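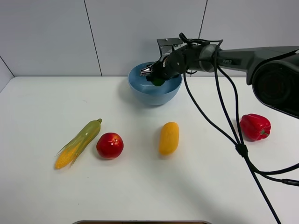 Plastic produce and a light blue bowl on one of the white tables at the Drosero site.

Visit Report: Drosero Play Food Works and Sorting Room
Prepared by Athina Tsolakis, Early Learning Resources, Skimeo

In March, members of the Skimeo resources team attended the spring open day at Drosero, which supplies plastic play food to preschools and family centers. The purpose of the visit was to review the current produce range before the annual order is placed and to see how the items are used in sorting and tidying activities.

Visitors were received at the front office and given a short introduction to the company. The site employs 30 people and keeps 900 product lines in its catalog, most of them fruit, vegetables and bakery items. A second building, known as Wogan, holds finished stock and was not part of the tour.

The first part of the program covered molding and finishing. Staff explained that each piece is trimmed by hand at the seam and checked for sharp edges before it is passed for packing. Samples from several stages were available to handle. Our team noted that the finish on the newer vegetables is smoother than on the sets we bought previously, and that the colors are closer to those of real produce. The stems on some of the smaller fruit remain thin, and we have asked whether a thicker version is planned.

The group then moved to the sorting room. Activities there are built on very simple materials: a clear white tabletop, a bowl, and a small number of produce pieces to be put away. Drosero recommends a deep bowl with a wide opening for younger children. Plain surfaces are preferred so that the colors of the items stand out, and patterned tablecloths are discouraged for the same reason. Our own centers generally use trays with low sides. The team agreed that bowls should be tried in at least 2 rooms during the coming term.

A discussion followed on storage and cleaning. Drosero advises washing the pieces in warm soapy water and letting them air dry fully before they are returned to a closed box. Staff confirmed that replacement items may be ordered singly. Until now we have had to replace a full set when one piece was lost, and the change should reduce waste.

The final session introduced Finda, a set of picture cards that match the produce range. Children choose a card, find the item and place it in the bowl. Cards are supplied in packs of 8 and are printed on both sides. The price for centers had not been set at the time of our visit.

The team recommends that one mixed produce set be ordered for trial, together with matching bowls. A request for Finda sample cards has been sent to the Drosero office, and the reply will be circulated to center managers.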